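14 June 2024

Etell bench, kitchen cell. Picking up from yesterday, grasp scorer still on the Nadley branch, planner on main. Did NOT merge, see end.

Main problem is still slip detection on film packaging. Scorer is fine on boxes and cans. On anything in crinkly plastic it flags slip the second the wrist rotates, and the controller squeezes harder, which moves the film, which flags slip again. Classic. Gripper effort climbs to the limit and the recovery behavior kicks in and puts the thing back down.

Looked at the logs for run 22. Flow in the wrist cam patch between the fingers goes way up on rotation, but most of it is highlights sliding over the folds and not the pack moving. Glossy film is the worst case for this. Tried masking saturated pixels before flow – better, not fixed. The mask flickers frame to frame so the patch gets ragged edges and the tracker latches on to those instead.

Second thing, the wall. Mottled red plaster behind a mostly red pack, segmentation bleeds right across. Flenex model gives me a nice clean mask on the pasta strands showing through the windows and then garbage where the wrapper is printed red. So the slip patch is half wall some of the time, and of course the wall moves when the arm moves.

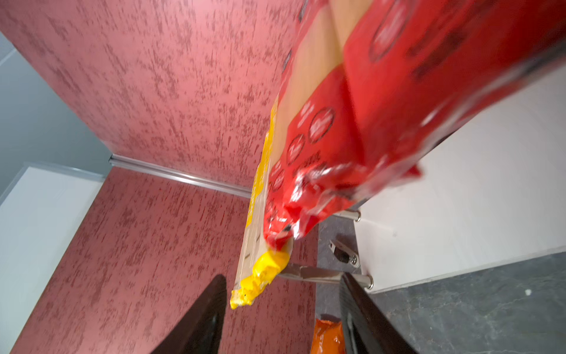
Run 22, wrist cam. Spaghetti in the fingers, red on red. Highlights are in the bunched film at the lower end.

Changes made today:

- flow patch now anchored on printed graphics (the circle badges work great, lots of corners) instead of the patch center
- background flow predicted from arm kinematics and subtracted before thresholding
- effort ramp capped, max 12 steps per slip event, then hold and re-check
- slip threshold left alone. Tempting but no

Kinematic subtraction needs decent depth for the wall and I don't have it. Using one plane for the whole background, wrong as soon as the white cabinet panel comes into view since it's at a different angle. The metal rail and bolts on the cabinet side also give strong edges with the wrong predicted motion. Need at least two planes, or just drop everything outside the pack mask once the mask is any good.

Also found that the wrist cam timestamps lag joint states by 96 ms on this machine. Was assuming zero!! Would explain a good part of the fake slip during fast rotation all by itself. Put the offset in the config by hand for now, key is cam_lag_ms. Should be estimated at startup, Evangelista has a routine for it but it expects a calibration board in veiw.

Replayed 22 offline with the offset in plus the anchor change. False slip goes away through the whole rotation. Fires once near the end, where the yellow wrapping hangs down by the left finger. Fair enough, that bit is loose, the tracker probably grabbed it. Exclude small regions with low rigidity? Cheap check is fit residual per feature cluster.

Replay is only replay though, effort loop isn't closed. Don't trust it until it runs on the arm.

Not merging beacuse the config change touches everybody's wrist cam and I haven't checked the other machine.

Next: live run w/ offset only, then offset + anchor, same pack same pose. Two-plane background after that. Ticket 934 stays open.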